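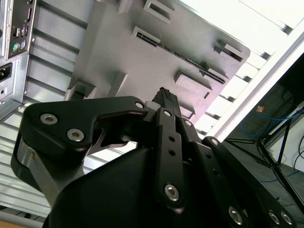 How long does a Borna door sweep last on a busy back door?
Most shops get two winters out of one, then the brush starts to splay at the hinge side and you want a new strip. The carrier stays up, only the brush changes.

Borna Brush Door Sweep, heavy

Aluminum carrier, nylon brush, slotted holes so you can shift it after it's up. Sold by Clesetti, shipped out of Stovedton.

Part no. 1005
Length 60 in., trim to fit
Bristle drop 2 in.
Finish mill or dark bronze
Screws in the bag, self-tapping, 9 of them

Cut the carrier from the plain end. Pull the brush back first or you'll cut it short, and we can't swap cut brush. Fine-tooth blade. File the burr.

Set height with the door closed. Bristles should just bend on the floor — if they fold flat its too low, drop wears out fast and the door drags. Uneven slab? Go by the high spot.

Won't fix a door that doesn't latch. Not a smoke seal, not rated for fire doors, please stop asking the warehouse.

Bronze is back in stock from August. Mill always on the shelf. Replacement brush comes by itself, same length, crimp the end with pliers so it doesnt walk out.

Goes with the Ambrose threshold, low and standard profile. Works on other flat thresholds too. Anything with a raised bumper, use the short bristle version, listed seperately.

Gaps over 2 in. need the shim bar. Order one per sweep.

Lead time on cartons is longer than on singles. Orders over 2000 pieces go through Shobha Thampi at the Stovedton desk, mornings before 11 are best — give door width, gap, floor type and finish or she'll have to write back for it.

Returns uncut only, bag unopened, with the packing slip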